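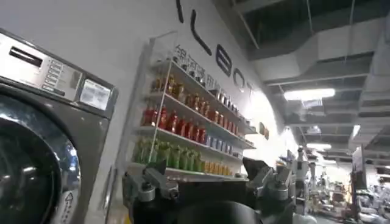
The Coat from Brarkbridge

Eluned Rowlands had kept the letter for 81 days before she decided to answer it. It was from her brother Colin, who had gone to Brarkbridge after the funeral and had not come home to Baturbridge since then. He wrote that their father's grey coat was with him and that he was sorry for taking it without a word.

She sat on the bench at the laundromat on Hollis Street and tried to write on her knee. Dear Colin, she wrote. The colour of the ink was too cheerful. She started again.
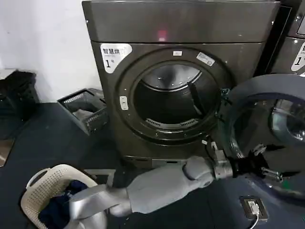
The second letter was worse, for it said everything. It said that Mum had looked for the coat in each cupboard, and that she had asked the neighbours, and that at last she had stopped asking. Eluned folded it 2 times and put it in her sleeve.

The bus to Brarkbridge was leaving at noon. The ticket cost less than she feared. She had never favoured long journeys, but a letter could be thrown away and a sister could not so easily.

"Will he open the door to me?" she asked. 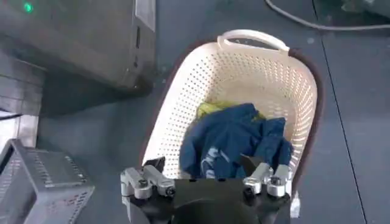 He would, Natalie Birkett thought, but only if Eluned did not mention the coat first. Talk about the weather, or the dog. Let him bring it to you by himself.

Eluned looked at the clock and began to button her cardigan.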